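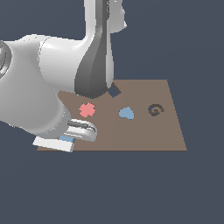 Can machines do household or shop-floor chores yet?

shimstock: Shop-floor kitting is my test. Take parts from a tray, put each in its own pocket, repeat all shift. In the sim the parts are a pink cross, a blue heart and a dark spiral that is close to the color of the board under it. Low contrast of that kind is what stopped our Drakel cell in Trarkonville. My answer is no, unless you control the tray and the lighting.

Zuleica Miranda: Disagree. We have run a Simovska cell on fastener kits for 12 months. 2000 kits in the last batch, 6 rejects. It's one job with fixed bins, but it is a chore and it gets done.

shimstock: Fixed bins is my point. Try it unsorted. My longer notes are pasted below.
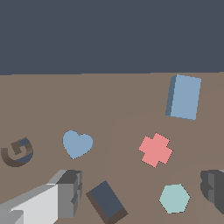

Reading time: 6 min
June 30, 2025

Flat pieces and thick pieces need different grasps. The heart, cross and hexagon show no visible thickness, so a side pinch has nothing to close on. The upright blue block and the navy slab do have side faces. A planner that reads color alone will confuse the heart with the block.

poulain_user: The Poulain demo used suction for flat stock. Problem solved.

shimstock: On clean sheet, yes. Now do a dish towel.

Zuleica Miranda: Towels are a separate problem. OP asked about chores in general and then graded on the worst one.

poulain_user: Agree with Zuleica. I'd still not put one in a kitchen. Will post suction cycle times in July.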